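Chapter 3: Can It Do the Chores Yet?

I get asked this at every open day, usually by somebody with a pile of ironing at home. My short answer is "some of them, slowly".

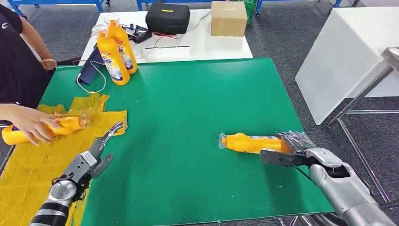 3.1 Picking things up

Take a detergent bottle. You grab one without thinking, but a gripper has to cope with a smooth side, a crinkly label and a cap at one end. Guilan Lu gave me 36 reasons a grasp can fail - we'll start with slipping.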